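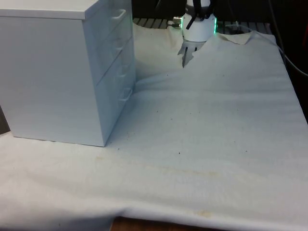
*Page last changed: May, a little after 11 at night*

I'd read the manuscript twice on the train to Soltlow, and I still got the first question wrong. I asked the author what her book was about. She put down her coffee and said, "Quarrels. It's 168 pages of people quarreling over novels they mostly haven't finished."

The book is *The Marginal Public*, out soon from Sostgate, and it's about reading groups in small river towns and what they did to local politics (more than you'd think!). Her main case is Skundau, where 70 people once signed a letter demanding that a novel be taken off the library's reading list, and where a second letter, with plenty of the same signatures, asked for it back.

"I found both letters in the same folder," she told me. "My first thought was that someone had made a filing error. Then I read them side by side and they were using the same three passages. Same page numbers, even."

I wanted to know if that meant people had changed their minds. She made a face.

"I don't think so. I think the first time they read it as a book about their neighbors, and the second time they read it as a book about the county. The politics moved and the novel sat there."

That's more or less the argument of chapter 8, which is the one I'd hand to a friend. It's also where she goes hardest on critics, me included I guess, who treat a novel like it has one set of opinions tucked inside it. She calls this "reading for the verdict" and she admits she was trained to do it.

"I was good at it, too. Give me a Victorian marriage plot and I could tell you how it would vote."

We argued a bit over the Insaurralde chapter. It covers a prize, the Insaurralde, that ran for 11 years and then quietly stopped, and I told her it felt like it had wandered in from another book. She laughed - a big laugh, people turned around - and said her editor had told her the same thing.

"I kept it because the judges' notes are so rude. You get these very polite citations in the program and then the notes say things like 'dull, but our kind of dull.' How could I leave that out?"

Fair enough. I'd still trim it.

Before I left for my train I asked what she was reading for fun. Mysteries, she said, old ones, and always the last chapter first. I told her that was terrible. "It's how I find out if I want the rest," she said, and then she went to see about more coffee.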